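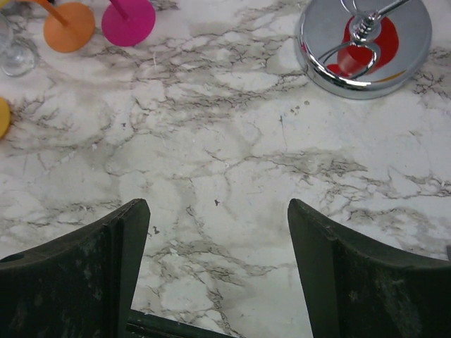 **Figure 2.** Wrist view, open gripper over the marble-patterned surface. Chrome base of the stand top right, orange and magenta pegs top left, foot of a clear glass object in the corner.

### 4.2 Collecting the demonstrations

All demonstrations in this section were given by remote control, using the Cinesura hand controller and the same arm as in Section 3. Hand guiding (pushing the arm about directly) was kept for the comparison in 4.4 only. The operator sat to one side with two screens, one for the wrist view (Figure 2) and one for the fixed overhead view. No direct line of sight to the table during a run. We had allowed it in the pilot and people simply looked past the screens, so the recorded images did not hold what the operator had been using to decide.

Seven operators. One had used the controller before, the rest had a short practice session, then went straight in. Each task was given as a single written sentence, e.g. "move the orange peg next to the stand". No further instructions about route or grasp. This was deliberate, we wanted the spread.

In total 351 demonstrations were recorded. Of these 121 were kept back for testing and the rest went to training. Runs were dropped before that count if the link to the arm failed or if the operator asked to start again. Runs with a fumble in them were kept. A slip followed by a second try is useful to the learner, and we did not want to tidy the data by hand more than needed.

**Approach and pause.** The common pattern was a quick move across the table, a stop with the fingers open and pointing at the surface, then a slow last part. The stop varies a lot between operators. Some hardly pause, others hang there for several seconds while checking the overhead screen. Trimming the pauses was tried with a simple speed threshold. It helped a bit for the pegs and did harm for the glass, where the slow movement just before contact fell under the same threshold and was cut as well. Threshold since dropped. Pauses are left in for everything reported below.

**Shiny things.** The polished base reflects whatever is around it, including objects the wrist view does not otherwise show. In Figure 2 there is a red patch on the top of the disc, with no red object in view. A model trained only on wrist images sometimes took such patches for a target and steered towards them. Adding the overhead view fixed most of these cases. Clear glass is the opposite problem, the surface pattern comes straight through it and the outline is weak. Operators reported teh same difficulty, and said they leaned on the overhead screen for glass and hardly at all for the pegs.

**Surface.** The veined pattern was picked over the plain grey table used by Cherkaoui in the earlier round. Harder for the vision part, closer to a real worktop. Small specks and crumbs were not wiped away between runs. We saw no sign that they mattered, though this was not tested on its own.

**Finger position.** Both fingertips stay in the wrist view when the gripper is open, low down and facing each other. Operators used them as a sight, lining the gap up with the stem of a peg and then going down. That habit shows clearly in the recordings and the learned policy copies it, right down to the small sideways correction just before closing. For wider objects the habit is less help. The gap tells you little about how deep the object sits, and first grasps were often too high.

**Control delay.** The Trulton link adds a delay which the operators noticed and mostly got used to. Early runs show overshoot, a move too far then back. Later runs much less so. We tried training with the first 16 runs of each operator left out, and the policy was smoother but recovered less well when nudged. Early runs kept in for that reason. The delay itself was not corrected for in the logs; commands and images are stored with their own time stamps and matched at training time, see the appendix.

Labels for start, contact and release were added afterwards by Annag MacAulay from the overhead video, with a second pass on anything marked unsure. Contact is the weakest of the three. For the pegs its easy to see, for the glass it had to be judged from finger movement, and we would not rely on those times too closely. The Mestwood arm has a force reading at the wrist that would settle it but was not available for this round.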